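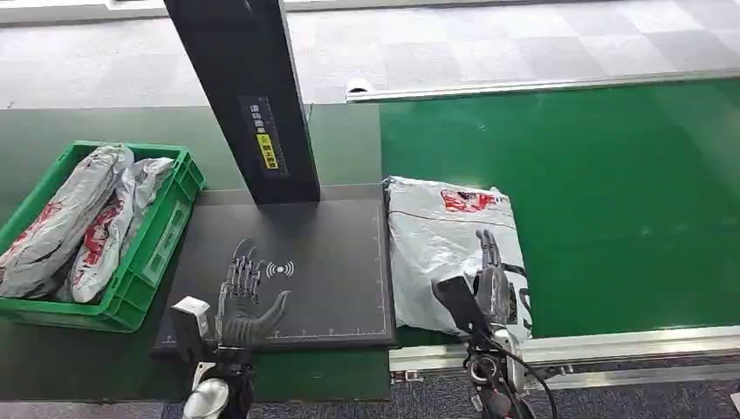
Grey plastic mailer bags in a green slotted crate, beside a green conveyor belt.

Equipment review: the Fistik folding rest mat

Gredville Community Nursery has used the Fistik folding rest mat in its two older rooms since the start of the spring term. The review was prepared at the request of the Pruston early years network, whose members are considering a joint purchase of sleep equipment. The mats were bought from the nursery's own equipment budget at the normal price, and the manufacturer, Mets, has had no part in what follows.

The mat

The Fistik is a three-panel foam mat with a wipe-clean cover. Opened out, it measures 127 cm by 60 cm and is 4 cm thick. It folds inwards along two stitched seams and is held shut by a single strap. The cover is removed by a zip along one long side, with a fabric flap over the slider. Each mat costs £40. Spare covers are sold separately, in the same three colours as the mats.

A clear pocket on the outer panel takes a name card. The card supplied is rather thin, and staff replaced it with laminated cards cut to size.

Daily use

Rest time in the pre-school room begins shortly after lunch, and the mats are set out by two members of staff while the children are washing their hands. Under the previous arrangement, with stacking beds, this was a noisy job and the beds had to be carried in from the corridor store. The folded mats are kept on open shelving in the room itself. Several of the older children now fetch their own, and the strap is simple enough for most of them to undo without help.

The length has been sufficient for every child in the pre-school room. The width is less generous. Children who turn over a great deal in their sleep tend to finish with an arm or a leg on the floor, and a wider mat would be welcome even at a higher price.

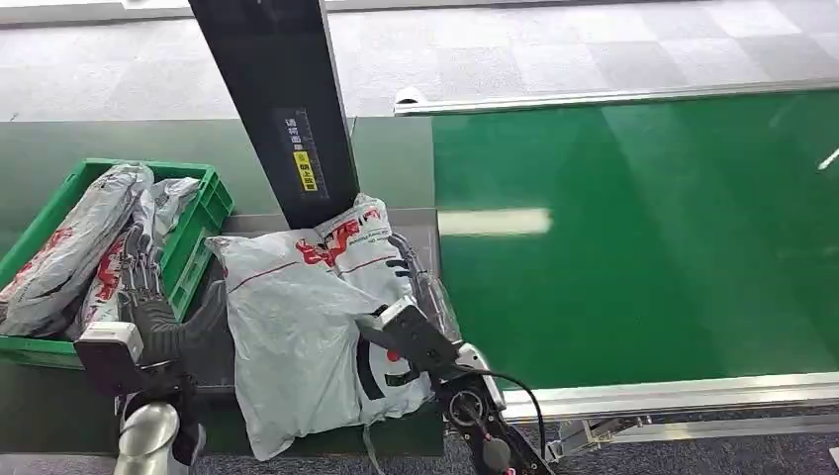
Comfort is satisfactory on carpet. On the vinyl floor of the second room the mats slide a little when a child sits down quickly, as there is no grip on the underside. Staff now place them against the wall, and the problem has been reduced but has not disappeared. Mets should consider a textured base in any later version.

The seams deserve a mention. On a new mat the two folds can be felt as slight ridges, and some children remarked on them in the first week. The foam has since settled and there have been no further comments.

Cleaning

The outer surface is wiped down after each session with the nursery's usual spray and dries quickly. Covers are removed for a full wash at the end of each half term, or sooner where required. They have kept their colour well. Putting them back on is the least satisfactory part of ownership, since the foam must be fed in with the panels folded and the zip is stiff at the corners. Balthasar Bühler, who looks after laundry and equipment at Gredville, recommends starting with the centre panel and working outwards.

The fabric flap on one mat came loose during the first term. Mets sent a new cover on receipt of a photograph and did not ask for the old one to be returned.

Views of families and staff

Parents were invited to look at the mats at the July open afternoon. Most comments were favourable, although one family asked that their child continue to use a raised bed, and this has been arranged. Engelbert Bühler, manager of the nursery, considers the mats a clear improvement for the older rooms and does not intend to use them with the under-twos.

Recommendation

The Fistik is recommended for pre-school rooms with carpeted floors and limited storage. Settings with hard floors should try one or two mats before placing a larger order. Those buying for the first time are advised to include a small number of spare covers.

Network members who wish to see the mats in use may visit Gredville by arrangement with the office, preferably before 11 a.m., when the rooms are free for viewing.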